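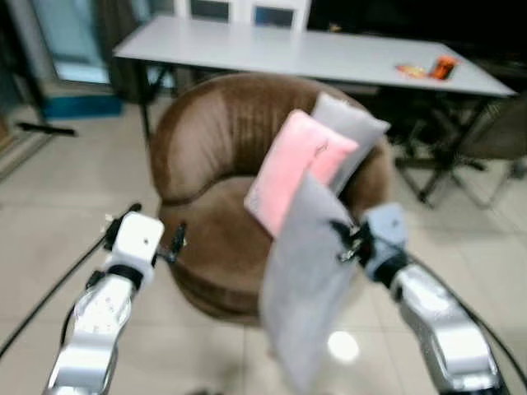 Home | Diary | Methods | Parts list | Contact

January, evening

Long day on the cover task. We are still trying to find out if the arms do better on loose cloth when the training runs include bad grasps, or if bad grasps should be thrown out the way Wimis does it. I have gone back and forth on this since Brisau.

The set now has 1,193 runs in it. I went through the grasp labels again after lunch and marked 267 as poor, meaning the fingers closed on the cloth well in from the corner. Policy A trains on everything. Policy B trains with those 267 taken out. Same settings otherwise, same seed.

First result: on 14 trials each, A finished 2 more than B. That is too small to mean much and I wrote so in the log. What I did notice is where B fails. When it picks up the cloth off the corner it keeps going as if it had the corner, and the fold ends up crooked. A will sometimes let go and take it again. Nothing in B's data ever showed it how to do that, so I suppose it makes sense.

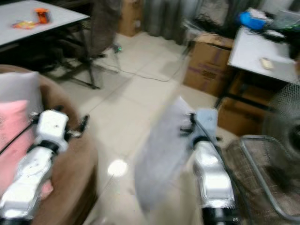 Gray cover and right gripper, with the cushions on the chair behind the left arm.

Fast moves are a problem for the labels. The cloth smears in the head view and I can't tell a corner from an edge, so I have been stepping back to a slower moment and labeling from there. Hendov's tool makes you reload the whole run to do it. Lost most of an hour that way.

Also need to decide what counts as finished. I have been accepting a fold if the edges line up within a finger width. Varghese used a stricter rule in the fall, and the old numbers can't be compared with mine unless I rescore one set or the other. Probably mine.

Tomorrow: more trials for both, mixed order, and write down the start position of the cloth every time. Ask about the floor glare. Eat before noon.

Recent entries
Relabeling, part two
Wimis filter settings
Notes from Brisau
Cushions back in the setup
Gripper pads, old and new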